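Sturmont Golf Club: Competition and Tee Time FAQ

Questions about entries, the draw, play on the day, delays and scoring. The answers apply to all club competitions on the Sturmont course, and to the Codby Salver and the Wedberg Foursomes unless the entry form says otherwise. Where an answer differs from the conditions of competition posted in the locker room, the posted conditions apply.

Entries and eligibility

Who can enter a club competition?

Any playing member with a current handicap index. Five-day members may enter weekday competitions only. Juniors may enter adult competitions if their handicap index is 18.0 or lower on the closing date.

Can I enter without a handicap index?

You can play in the field for practice and have your card counted towards a handicap, but you can't win a prize. Tick the "card only" box on the entry screen. Card-only players are drawn after all other entries and may be left out if the field is full.

When do entries open and close?

Entries open at 7 am, two weeks before the competition, and close at 6 pm two days before. The Codby Salver is the exception. It opens in March and closes when the field is full.

How is an oversubscribed field reduced?

By ballot for the Codby Salver, and by order of entry for everything else. Names not drawn go on the reserve list in ballot order. Reserves are offered places by text message and have two hours to accept. After that the place passes to the next name.

Can I get my entry fee back?

Yes, if you withdraw before the closing time. After closing, the fee is returned only if a reserve takes your place.

The draw and tee times

How are tee times set?

Groups of three go off at nine-minute intervals from the first tee. In two-tee starts, groups go off the first and the tenth at the same interval. The gap is widened to ten minutes for the Wedberg Foursomes.

Can I ask for an early or late time?

You can state a preference of morning or afternoon on the entry form. A preference is not a promise. Requests for a particular playing partner are accepted for the foursomes only.

Can I swap times with another player?

Only before the draw is published. After publication, any change must be made by the competition desk. Players who swap without the change being made at the desk are treated as having missed their starting time.

What happens if I am late?

If you arrive ready to play within five minutes of your starting time, the penalty is two strokes on the first hole in stroke play, or loss of the first hole in match play. After five minutes you are disqualified. The clock used is the one on the starter's hut, which is checked each morning.

What counts as being ready to play?

You must be at the starting point, with your clubs. Being on the putting green or in the car park does not count, even if you are in sight of the starter.

Fog, frost and lightning

Who decides whether play is delayed?

The duty referee, after speaking to the greens staff. The decision is posted on the club website and on the board beside the first tee.

How bad does fog have to be?

Play does not start until the fairway marker post on the first hole can be seen from the back tee. If two-tee starts are in use, the same test is made on the tenth. Both tests must be passed before either tee is opened.

Is my tee time moved back by the length of the delay?

Usually, yes. If the first group was due at 7.30 am and goes off at 9 am, every time in the draw moves back by 90 minutes. Where there is more than one delay, they are added together. The order of play does not change.

When is a round called off for lack of daylight?

The desk works out the last workable starting time the evening before. If delays push the final group past it, the round is either cut to nine holes for all players or moved to the reserve date. In December and January all competitions are played over 14 holes, so shorter delays can normally be absorbed.

What does the siren mean?

One long blast means stop at once. Do not finish the hole or play another stroke. Mark your ball and lift it, or leave it where it lies. Three short blasts, repeated, mean a normal suspension — you may finish the hole you are playing if your group agrees. Two short blasts, repeated, mean play resumes.

Where do I shelter from lightning?

In the clubhouse or either of the two brick shelters, beside the sixth green and behind the thirteenth tee. The wooden hut on the ninth is not a lightning shelter. Do not stand under trees.

Are temporary greens used in frost?

Not in competitions. If the main greens can't be used, the start is delayed or the round is postponed.

Pace of play

What is the time allowed for a round?

Four hours and five minutes for three-balls, and three hours and 50 minutes for foursomes. Times for each hole are printed on the back of the scorecard.

When is a group out of position?

When it is behind its allotted time and has also lost its place behind the group ahead. On a par 3, a group has lost its place if the green ahead is clear before it reaches the tee. On other holes, the test is whether the hole ahead is clear from tee to green.

What happens then?

The referee tells the group it is being timed. From that point each player has 40 seconds for a stroke, with ten seconds more for the first to play. One bad time brings a warning. A second costs one stroke, and a third costs two more.

Does a lost ball count against the group?

The three-minute search is part of normal play and no extra time is given for it. A ruling that needs a referee is different. The time taken is recorded and added to the group's allowance.

Course and local rules

How long is the course?

It depends on the tees in use. The card shows three lengths, and the yardage for the day is on the starter's board. The first two holes from the whites come to 800 yards between them.

Which tees are used for competitions?

White for the Codby Salver, yellow for most others. Players may enter from the red tees in any Stableford competition, with course handicap adjusted to match.

Are distance-measuring devices allowed?

Yes, if they measure distance only. Slope, wind and club-selection features must be switched off. The penalty for a first breach is two strokes, and for a second it is disqualification.

Are preferred lies in force?

From November to the end of March, on fairway turf in the general area, within six inches and no nearer the hole. Outside those months they apply only if the notice is up on the board. A ball may be lifted and cleaned once in each position.

What about the ditch on the fifth?

It is a red penalty area for its whole length, whether or not it holds water. The footbridge is an integral object, and there is no free relief from it.

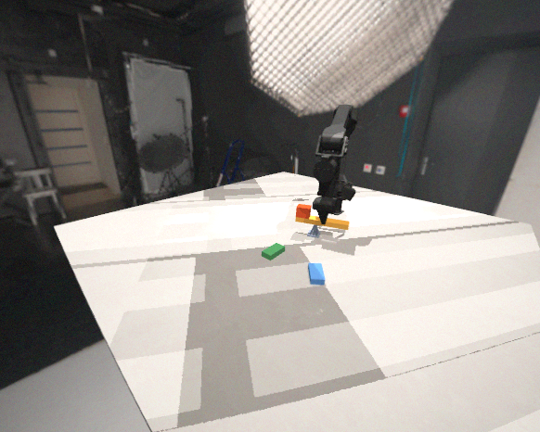

Words: Sturmont competition desk
Filed under: Members, Competitions, Scoring

Scoring and results

How do I return my score?

Enter it on the terminal in the lobby, then put the signed paper card in the box. Both are needed. The paper card is the official record if the two differ.

Who has to sign the card?

The player and the marker. A card missing either signature leads to disqualification once it has been returned. A card counts as returned when it is in the box.

What if I put down a wrong score for a hole?

If the score is lower than the one you took, you are disqualified. If it is higher, the higher score stands. Adding up is done by the desk, so a wrong total carries no penalty.

How are ties settled?

By the better score over the last nine holes, then the last six, three and one. The Codby Salver is settled by a play-off over the first and eighteenth holes, repeated as needed. If the light fails, the play-off resumes at 8 am on the next day the course is open.

Is there a cut?

Only in the Codby Salver. After the first round the leading 59 players and ties go on to the second.

When are prizes paid?

Within seven days, as credit in the Afridi golf shop. The Codby Salver fund is £2,000, of which £800 goes to the winner. Amateur prize limits apply, and any amount above the limit is held back and added to the next place.

How do I question a result?

In writing to the competition desk, before the result is declared final. Results are final at noon on the day after play. Claims made later are heard only where the rules allow it, such as a handicap known to be wrong when the card was returned.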